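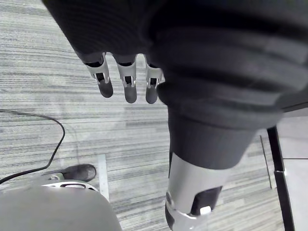

Looking down, back room

From: Radymyr Pavliuk
To: Blackburn building list
Date: August 15, 2023
Subject: Re: Floor in the back room

On the back room floor, Vonden wrote:

> Before we send a final price we need to know three things. Is
> the floor area still 259 square feet, as on the February sheet?
> Do you want the doorway strip replaced or put back? And will
> the storage shelves be out of the room when we start, or do we
> work around them?
>
> The quote for the Jeltberg covering was $4000 with labor. It
> doesn't include moving furniture.

I measured again and got 259 square feet, same as February. That includes the closet, which I would like done at the same time. If the closet stays as it is, there will be a step at the door and the vacuum will catch on it.

The doorway strip can go back down. It has 4 screws and I have spares in the same size.

The shelves are a bigger job. They are full, and most of the boxes on them haven't been opened since we moved in. I would rather sort them first than carry everything to the hall and back again. Anything without a name on it by the end of the month goes to the hall table, and after that to the dump. Please check the bottom shelf — the paint and the tile grout have to be claimed by somebody.

Plondent also sent a price, $1049 for cleaning and sealing what we have. It would be much cheaper, but they won't say how long the seal lasts under rolling chairs. I have asked them again and will forward the answer when I get it.

Please don't buy new mats yet. The old ones may still fit once the work is done.

Radymyr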